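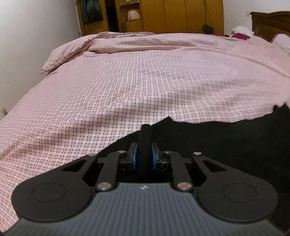 Smell of wardrobe in clean clothes, how to remove?

Domnica Bălan
Posted January 13, 2023

I have a problem with an old wooden wardrobe in my bedroom and I hope somebody here has experience with it. Everything I keep in it gets a closed, dusty smell after 2 weeks, even when I put it in clean and fully dry. The wardrobe has four doors on the right and an open part with shelves on the left, where my green clothes hang. In the open part the smell is weaker. Behind the doors it is strong, and black clothes are the worst, because they also collect fluff. Yesterday I put a big black cloth on the bed to look at it in the light, and the edge was all fuzzy. Now I am afraid for my pink checked duvet, which I fold and keep behind the doors in summer. I washed the shelves with vinegar already. It helped for eight days and then the smell returned. The bedroom is cold, and the wardrobe came to me from my aunt, who used mothballs. Should I paint the inside, or is there something simpler?

Trikarora

Please do not paint yet. Paint over mothball smell can keep it inside and then it comes out again in warm weather. I had the same with a chest of drawers.

Take out everything, also the shelves if they are loose. Leave the doors open day and night, with the window open when the weather is dry. Vacuum the corners and the top, people forget the top. Then wipe with a cloth that is only a little damp, and let the wood dry completely before you close anything. After this I put bowls of baking soda inside and changed them each week. Mine needed about 19 days until I could put clothes back.

Also look how far it stands from the wall. If it touches a cold outside wall, pull it out by the width of a hand and check the back panel for gray spots. If you find spots, it is mold and then you have a different problem.

For the fluff, shake the black things outside and wash them separately, inside out. Don't put them next to the duvet.

Kinero

baking soda did nothing for me, I used charcoal bags. wash the clothes again too or they bring the smell back in

Domnica Bălan

Thank you both. I pulled it out this morning and the back is clean, only a lot of dust. The doors are open now. I will try the baking soda first and write again in February how it smells.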